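We use cookies to remember your settings. OK / More info

House rules for two arms on one baseplate

Posted by Inna Kobzar in September, filed under bench notes

Quick one tonight, it's gone half eleven and I promised Lukian I'd write the rules up before we both forget which version won. So. Rules for the block line-up task, as agreed, argued over, agreed again.

Background for anyone new. The task is called Bultetti (don't ask, Lukian names things). Walled yard made of dark grey bricks on a grey LEGO baseplate, little stepped blocks in white, yellow and red, and the job is to get them standing in a row near the far wall. Two arms. Sounds like nothing. We had 2,543 episodes logged before anyone wrote down what "in a row" meant, and I would like that not to happen to you.

Rule one, then. A row is a row when the blocks are side by side and square to the studs. Touching is fine, nearly touching is fine. Leaning on a neighbour is not. If a base is up on a stud edge instead of pressed home, that's a fail, even when it looks lovely from the far side of the room.

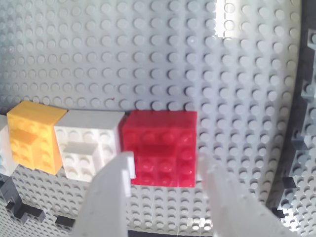
Should the operator be allowed to nudge a block straight by hand before the episode is scored?

Only if the episode gets thrown away afterwards. Once a hand goes into the yard the run is over, mark it as touched and start again.

Rule two, hands. See above really. Hands out of the yard from the start call to the stop call, and the person on the stop button doesn't do anything else. No phone, no typing up notes, no tea. We used to let the same person do the stop button and the logging and teh logs from those weeks are a mess. Zakharchenko (our scoring script, also a Lukian name) can't tell a bumped block from a badly placed one, so it all went in the same bin and I spent two evenings pulling it apart.

Rule three, the walls. They are part of the task and they stay as built. The gaps too. There was a long argument about closing the gaps up because it would look tidier. But every old episode has them and the moment you tidy up you've got a new task with an old name. If a wall brick comes off, stop, press it back, check it against the printed plan, log it. Don't do it from memory. I did it from memory once and was a stud out for a whole afternoon.

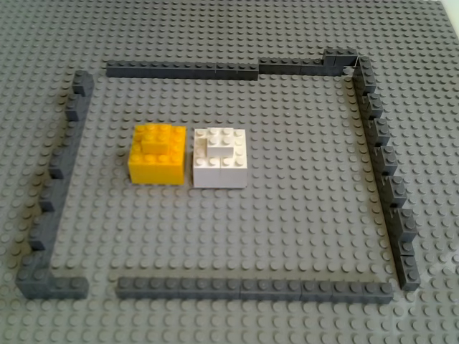 Same goes for the start layout. Each one has a number and a card, and the card says which blocks and where, counted in studs from the left wall. If you can't find the card you don't run it. Boring! Works though.

Rule four, speed. Slow near the blocks, always. We have a soft ceiling for moving about in open space and a much lower one once the fingers are down at block height. Lukian wanted to raise the low one to get through the 1,000 episodes we owe the Tallen people by the end of the month. I said no, then we tried it for 33 runs, then he said no as well. Too many blocks pushed down at an angle and you lose all the time you saved picking them off again.

Rule five, and this is the one I actualy care about. Two arms, one yard, so somebody has right of way. Ours is simple, the arm that's placing goes first and the other one holds still, up and clear. Both arms may be down together only when each has its own block and there's at least one whole block between them. No crossing over, ever, not even when the reach looks fine on the screen. If both want the same spot, both stop. Then it's a human decision and it goes in the log with initials. 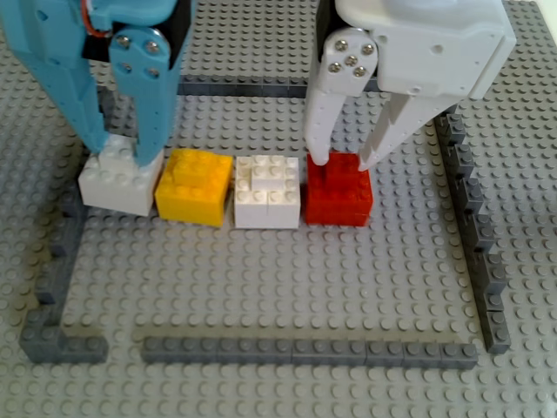
Pressing down is a seperate thing from placing and needs its own line on the sheet. Place, let go, lift a bit, then press with closed fingers. Skip the lift and you drag the block. And don't press on the small top brick of a stack unless you've checked it's properly seated, you can end up twisting it.

Rule six, housekeeping. Wipe fingertips every 500 episodes. Check the screws at the finger mounts before the first run and again after lunch. Cables too, anything that can loop out and snag, tuck it in. Takes two minutes. Write down that you did it, even if everything was fine, especially then.

Things we haven't settled:

- whether a row in the wrong colour order counts as half a pass (I say no such thing as half)
- what to do about glare on the plate late in the day. Blind down for now
- who rewrites the cards when the Priltport bench gets going, as their table is lower and half our numbers will be off

Lukian is doing the printable sheet, so bug him for it and not me. If you run something similar and your right of way rule is different I'd like to hear it, comments are open till the spam gets bad again.

Off to bed. Blind is still up, I've just remembered.

Contact | Copyright Inna Kobzar | Back to top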